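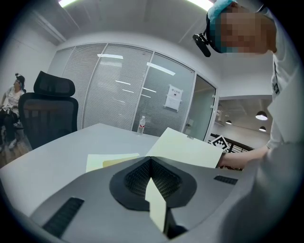

Paveven hand-held gripper kit, trial terms

tnilsuwan
Our office is reviewing the Paveven kit for paper-handling tasks. The quotation is 1,347 per pair, with 11 months of support. Comments are requested.

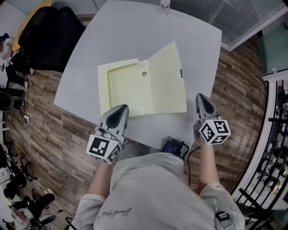

w_intarasuk
I would advise against purchase at that price. Dedley offers a comparable pair on loan.

tnilsuwan
The Dedley loan excludes spare finger pads.

bech_ops
I disagree with Wiroj. Support matters more than price. Please request the pad terms in writing.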